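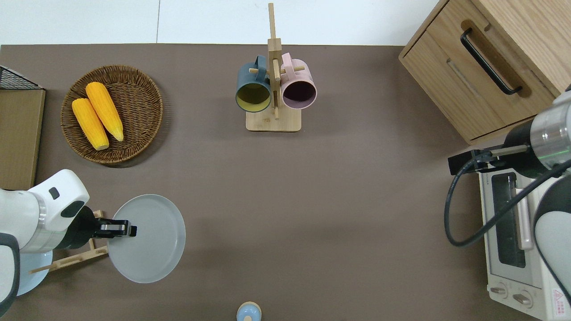 The great counter reshuffle, a thread

Threads > Kitchen stuff > Small counters

1/ Okay so I've been going on about my counter since October and I finally have opinions. Everything has to live on one brown surface - mugs, plates, toaster oven, the corn - and I've moved it all more than 20 times. Here's where I am with it.

2/ The mug tree stays. I fought it for ages (Bautista had it on the shelf forever and I kept walking past), but two mugs hanging up, the pink one and the dark blue one, take up so much less room than two mugs standing around waiting for somebody to knock them over. Handles over the pegs, mouths down, done.

3/ Plates! I used to stack them flat in the cupboard and always wanted the one at the bottom. Now they lean in the wooden dish rack, light blue, yellow and gray, and I can pull out any of them without touching the others. I am way too happy about this!

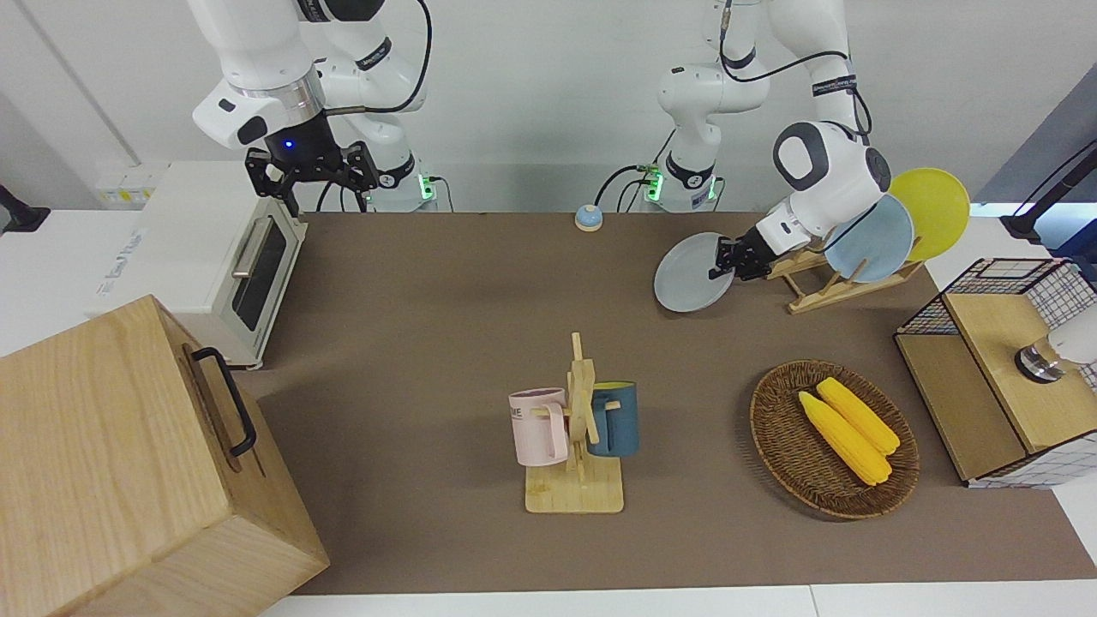
4/ The one thing I'd tell anyone with slatted racks is to leave a bit of open counter right in front. You need room to lift a plate up and out. I had mine shoved behind the fruit for weeks and swore at it every single morning.

5/ Toaster oven goes at an angle. I know, I know, it looks like it drifted there. But with the door facing in toward the middle I can get a tray out without my elbow hitting the wall. My old Turnard sat perfectly straight and I hated using it.

6/ Also keeping the little bell with the blue dome at the back. You ding it when food's ready. It has no other job and I will not be taking questions.
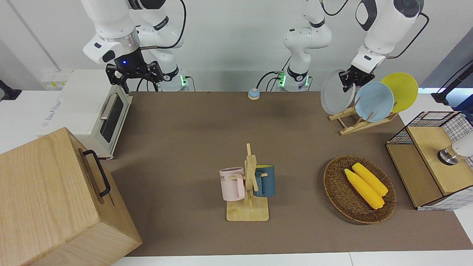
Marites Policarpio: ok but doesn't the mug tree get in the way in the middle like that? I'd put it back by the wall and keep the center for chopping

7/ Fair, and I do slide it back when I'm cooking. It's light enough to move with one hand. The center is just where it ends up between meals.

8/ Big wooden box next. Light wood, black handle on the side, and it's a LOT of box for a counter. I've tried it in every corner. It's no use to me in front of anything I reach for daily, so it gets an end spot, handle facing where I can grab it.
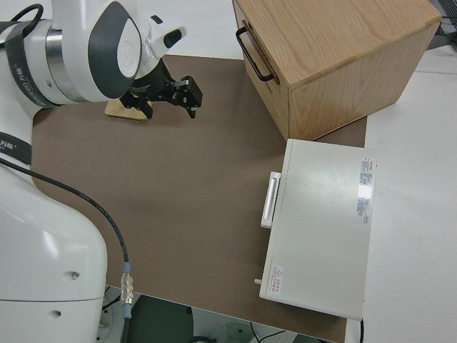
9/ Still not sold on that spot, mind you. Nondov has a skinnier one and I've had the tab open since lunch.

10/ Corn is for tonight, both ears. The wicker basket stays out after that, probably for onions. If you've got a dish rack you love, tell me which one, I want to compare before I buy a second for the bowls.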